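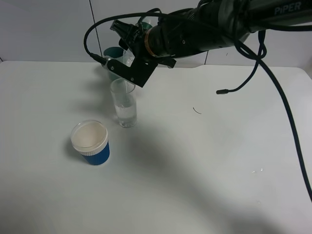 Been a while since I posted on the arm build, so this is a catch-up thread. Short version: it moves, it picks things up, and the cabling is still a mess.

3 replies · 2 reposts · 41 likes

For anyone new, I'm building a kitchen helper arm in my share of the Trisdale workshop. The arm itself is a PiPER that I bought used. The gripper bracket, the camera mount, the wiring and all the code are mine, so when something goes wrong it's usually one of those.

1 reply · 22 likes

The goal for June is dull on purpose. Pick up a drinking glass with water in it, move it across the table, set it down, don't spill. That's the whole list. I'll think about pouring after that.

18 likes

I went with real glass early. I practiced on plastic cups for two evenings and learned almost nothing, because the fingers squash the cup a little and that hides a bad grip. Glass doesn't give. If the fingers close crooked, it tips right away and you know.

4 replies · 1 repost · 37 likes

The straight tumbler is the main test piece. It's clear, with clear water in it, and the camera on the gripper has a hard time with that. The depth reading goes straight through the wall of the glass and lands on whatever is behind it.

2 replies · 26 likes

What I do now is look for the rim in the color picture and ignore depth for that part. Table height is fixed and I measured the glass, so rim position plus known height is enough. It's a cheat. It only works for glasses I've measured.

1 repost · 33 likes

I keep other cups on the table too so it has to choose. The blue and white one with the ribbed lower part is the easy one. White rim, dark blue body, and the camera finds it every time. The teal-green mug is in between. It's see-through but has enough color to get hold of, as long as nothing is in front of it.

24 likes

With the mug behind the tumbler, the rim finder sometimes joins the two edges into one big wobbly oval and aims for the middle of it. I stop the arm by hand when I see that coming. I don't have a fix yet beyond throwing out any oval wider than my widest cup.

2 replies · 19 likes

Numbers, for people who asked. I did 100 pickups with the tumbler in the same spot and 5 of them failed. All 5 were the fingers touching the rim on the way down. Then I started moving the glass between tries and stopped keeping a tidy count, but it's a lot worse than that.

6 replies · 3 reposts · 58 likes

The rim hits came down to the approach. I had the gripper dropping at full speed until the last bit. Now it stops just above the rim, takes a second look, corrects sideways, and goes down slow. It adds 2 seconds per pickup and I can live with that.

29 likes

Cables. I know. One goes up and over the side of the gripper in a loop to a plug on the bracket. I left it long so the wrist can turn all the way without pulling on it. The first version was short and neat and it yanked the connector out on the second turn.

5 replies · 44 likes

The loose one with the small plug on the end is going to get tied back. Sumathi Krishnan has told me this twice, and she's right. A cable end hanging near a glass of water is a bad habit. I ordered a bag of clips from Walton and they're supposed to be here this week.

3 replies · 31 likes

Water on the table is the other thing. A few drops don't matter to the arm but they do matter to the camera. Small bright spots on white look a lot like a glare line on a glass. I wipe down between runs when I remember. A darker mat would help the camera but then I lose the blue cup, so I'm staying with white for now.

1 reply · 17 likes

Someone asked about the shadow from the arm. Yes, it's a problem. The light is behind and above, so the arm throws a big soft gray patch right across where it's working. I tried a second lamp from the left and got two shadows and more glare. I took the lamp away again.

2 replies · 21 likes

The bracket is on its third version. The first two flexed. This one is thicker at the corners and has more screws, and I left them exposed so I can take it off without pulling the camera. If you make your own, leave room for a screwdriver handle. I forgot that on version two and had to grind down a hex key.

1 repost · 39 likes

File for the bracket is up in the Nadar folder, part 506. Use the one marked thick. The other one is there only so I can compare, and I should probably move it.

4 replies · 5 reposts · 62 likes

Next up is grip force. Right now it closes to a set width, which is fine for one glass and wrong for everything else. A guy at the Gurnbridge meetup showed me how he reads motor current and stops when it climbs. I'm going to copy that and see if I can hold the tumbler without squeezing it harder than I need to.

2 replies · 28 likes

If you've done rim finding on clear glass with one small camera and it worked with the glass moved around, please tell me how. I'm at the shop most evenings until 9 and I read replies after that.

11 replies · 2 reposts · 35 likes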